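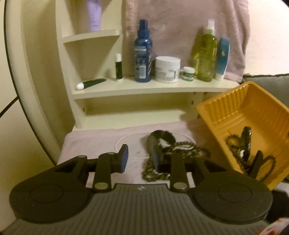

Dayana Ocampo told me last week that I was teaching the thing my bad habits, and that if I always hesitated before closing the fingers then I shouldn't be surprised when it hesitated too. I laughed, and then I went home and watched my own hands for a whole evening, and she's right. I do hesitate. I come in over a string of beads, I stop, I think about it a little, and then I close. My mother does the same thing when she picks a peach at the store.

Posted 27 Nov 2018 by the author
Print this post | E-mail this to a friend

For those of you who only drop in for the bread recipes (hello, there is one coming, I promise), I've been spending my evenings this fall showing a robot how to tidy up jewelry. You hold a gripper in your own hand, the same shape of gripper the robot has, and you do the job with it while it records what it sees and how you moved. Later on the people at Vistport feed all of that to the arm and the arm has a try. They call the project Rewi, and I have never gotten a straight answer about what that stands for.

I started with socks, like everybody does, and socks are very forgiving. You can grab a sock pretty much anywhere and it comes along. Necklaces are another story! A thin cord necklace lies so flat on a cloth that the pads close right over it and come up with a pinch of fabric. What works for me is to come down lower than feels polite, press into the cloth a tiny bit, and then close slowly. Beads are easier to grab but they drag their friends along with them, and if two pieces are lying across each other you have to decide which one goes first and stick with it. I always take the top one. Dayana says that's the kind of thing the arm can learn without anyone spelling it out, so long as I do it the same way often enough.

So I've been doing it often enough. My count on the Rewi page says 2643 tries since I signed up, and 202 of those were thrown out, mostly early ones where I moved so fast that everything blurred. (I was trying to finish before dinner. Don't do that.) These days I let out a breath before each one and keep my wrist loose, and far fewer come back.

The other thing I've gotten better at is leaving the mess alone. In the beginning I would lay every bracelet out nice and straight before I started, which sort of defeats the purpose, as my sister kindly pointed out. Now I drop a handful on the cloth and take whatever I get. Some heaps are awful. I had one in November that took me longer than the washing machine, and I was very tempted to put the gripper down and just use my fingers.

A few of you asked whether my arm gets tired. Yes, a bit, mainly in the thumb. I do two short sessions a night with tea in between, and I switch chairs, which helps more than I expected.

Dayana has seen the arm in Ramgate try it with the first batch, and she says it got hold of a bracelet and then stopped over the tray, thinking it over, exactly the way I do. I was a little proud and a little embarrassed. She wants me to redo the last 195 with a cleaner drop, no pause at the end, so that's my plan through the holidays, along with the cranberry loaf I keep putting off. If anyone has a trick for clasps that catch on everything, please leave it in the comments, I'm all ears.

Search this blog
Enter keywords Go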